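Hard water and the kettle, continued

In the last post I said I would measure the scale in the kettle before and after the new routine. I have now done that, and the result is less clear than I wanted.

The water in Clalthorpe is hard. The supplier's report gives a figure, but I wanted one of my own, so I bought a drop test kit and tested the kitchen cold tap in the morning and again at night. The two readings agreed to within one drop, and one drop is as fine as the kit can resolve. It was 22 degrees on the German scale. Anything over 14 is normally classed as hard.

The deposit in a kettle is mostly calcium carbonate. Heating the water drives off carbon dioxide, the bicarbonate breaks down, and the carbonate comes out of solution, mainly on the hottest surface. With a concealed element that surface is the base plate. The amount depends on the hardness, the volume heated and how long the water stays hot. Leaving a half-full kettle to be boiled again several times a day is therefore a good way to grow scale. We did this for years.

The routine I tried through February was as follows. Fill only what is needed. Empty the kettle at night and leave the lid open. Descale with citric acid at the end of the month. Dede Tetteh pointed out in a comment that I had changed two things at once and would not be able to separate them. This is correct. I kept going anyway, as my aim was a cleaner kettle and I was not planning to publish anywhere grander than this page.

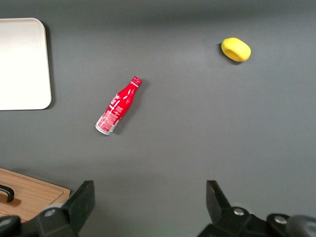 For weighing I used the small kitchen scale, which reads to one gram and is not really good enough. The kettle was dried upside down overnight, weighed, descaled, dried again and reweighed. The difference was 3 g. Given the resolution, the real value could be some way either side of that. The January figure, taken the same way after a month of the old habits, was 7 g. The direction is probably right. I would not lean on the ratio.

The acid solution was 20 g of citric acid in 400 ml of water, warmed but not boiled, left for half an hour. Boiling a strong citric acid solution in hard water can leave calcium citrate behind, which is less soluble when hot and is a nuisance to remove. I found this out last year and had to scrub it off. White vinegar also works, but the smell stays in the lid seal.

Danjuma Igwe asked whether a filter jug would do the same job with less effort. A jug with a fresh cartridge does lower the carbonate hardness. Mine tested at 9 degrees in its first week and 17 in its fourth, with the same kit and the same tap. The effect wears off well before I would remember to change the cartridge, and cartridges cost more than citric acid. For tea the filtered water does leave less film on the surface. I do not mind the film.

Next month I will go back to overfilling but keep the nightly emptying, so that only one thing differs. I have also ordered a scale that reads to a tenth of a gram.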